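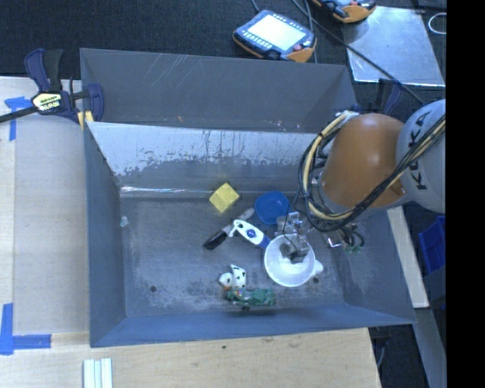

Figure 8. Grey metal bin with sloping sides

Section 11: Setting up the bulk storage bins

Read this section before moving any Givstead bin into its final position. Bins must stand on a level, sealed floor.

1. Place the bin at least 300 mm from the wall so the rim can be reached for cleaning.
2. Turn each foot until it touches the floor, then tighten the lock nut by hand.
3. Set a spirit level across the rim. Adjust the feet one at a time and check again in the other direction.
4. Tighten all lock nuts with the spanner supplied.
5. Wipe the inside walls with warm water and a mild detergent. Leave to dry fully.
6. Fix the capacity label to the outside of the front wall, where it can be read with the bin full.

Note: Bins ordered with the Flokari liner are levelled before the liner is fitted. See Section 12.

CAUTION: Do not drag a loaded bin. Empty it first and lift it with two people or a pallet jack.

CAUTION: Do not use bleach or steel wool on the inside walls. Light surface scratches do not affect the strength of the bin, but dents along a fold should be reported.

Where bins are set in a row, leave a gap wide enough for a hand between the rims. Do not bolt them together.

Replacement feet are sold in sets of four. Quote the colour and the number stamped under the rim when ordering.

Revised September 1, 2019, B. Tănase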